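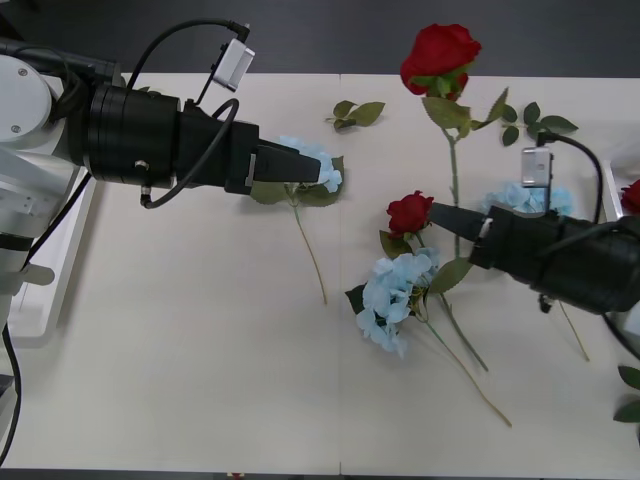
Red roses and pale blue hydrangeas, out on the white tables.

The flowers are staying fake

The Plandale Arts Annex has been decorated with artificial flowers for as long as anyone on the current mailing list can remember, and every November somebody writes in to ask whether we might switch to real ones. We looked into it again this year. Real ones cost more and die. The letter-writer has been thanked, and the silk and plastic have been brought out for another season.

Bringing them out is a bigger job than it sounds. They spend the off months in the upstairs closet in whatever order they were thrown in last time, so the roses come out wearing bits of hydrangea, and the hydrangeas come out looking like they slept on a bus. Everything has to be pulled apart and laid on a flat surface before you can tell what you own. Two tables pushed together will do it. One table will not, and we have the memory of last year's landslide to prove it.

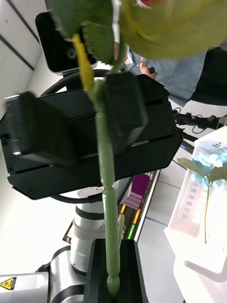
Omid Mousavi

I was put in charge of flowers because I once said in a meeting that I liked the lobby vase. Let this be a warning to you.

Having now handled the entire collection, I can report that the people who make artificial stems care about things I had never thought to care about. They put in joints. They put in little side shoots going nowhere, and leaves with proper serrated edges, like the ones that used to get me in my grandmother's yard. You could walk past one of these every day for a year and never see any of it, particularly if it's in our lobby, where the overhead light gives everything the complexion of canned soup.

What the stems will not do is stand up straight. A fake rose with a big head on it wants to lie down, and given a wide-mouthed vase it will swing out to the side and stare at the floor. Jarosław Górecki, who did the flowers before me and handed over the closet key with what I now recognize as relief, left a page of notes on this. Most of it is about wire. One line just says "not the tall vase," underlined twice. I tried the tall vase. He was right about the tall vase.

The other discovery is dust. Artificial flowers collect it in the folds, and a tight red rose is nothing but folds. I have tried a hair dryer on the cool setting (good, but do it outside), a makeup brush (good, slow), and a damp cloth (turned one older bloom the color of weak tea and left its color on the cloth). The hydrangeas are easier. You can hold one upside down by the stem and shake it like a rug. Please keep your mouth closed.

Color has been the usual argument. The reds and the pale blues get along fine in small numbers, but put them all in one bowl and the front desk looks like a campaign office. My plan is to keep the roses in the lobby and send the hydrangeas to the reading room, where they can be quiet together. I've had several emails about this plan already, and it's only been taped to the door since the morning.

Money, for those who turn to this part first: the decorations fund stands at $2,441, most of it left over from the year we were going to buy a fountain. I have asked for $70 of it, for floral foam, wire, and three narrow vases from Kaczorowski, the housewares place on the Durnmont road. The vases are plain glass and very heavy at the bottom. I picked one up in the store and nearly joined a gym.

If you have artificial flowers at home that you no longer want, I'll take stems in decent shape. I'm short on anything green and leafy to fill gaps. I'm not short on poinsettias. I can't stress the poinsettias enough. Anything with glitter on it will be returned to you, and you will know it has been near us because some of the glitter will have stayed.

Come and help if you like. Bring wire cutters if you own a pair, as ours have been missing since spring and I've been using the kitchen scissors, which are now also not much good for the kitchen.

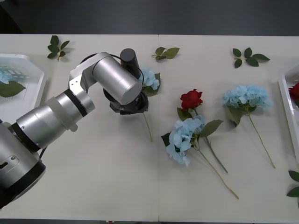
Where to leave your stems

There's a box under the coat hooks, just inside the side door, marked FLOWERS in my handwriting. Please lay them in flat with the heads all at one end. If the box is full, take your stems home and try again the next week. Leaving them on the radiator has been tried, and I've scraped off most of it.

Keys to the upstairs closet are with the front desk at Prenport House until 3 p.m. Ask for the one with the green tag. The one with the red tag opens the boiler room.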